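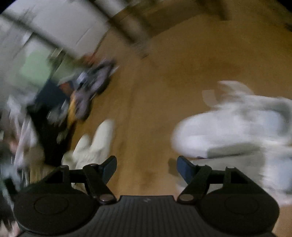

Why do some hospitals have a school inside them?

Children who stay in the hospital for a long time still need to learn. A teacher comes to the bed, or the child goes to a classroom down the hall.

At Kimaro Children's Hospital, the school has 2 rooms and opens every September. Lessons are short — 44 minutes at most — and a child who feels tired can stop early.

The teacher, Muthoni Kombo, talks with each child's regular school to find out what the class is studying. Nurses tell her when it is time for medicine or a test.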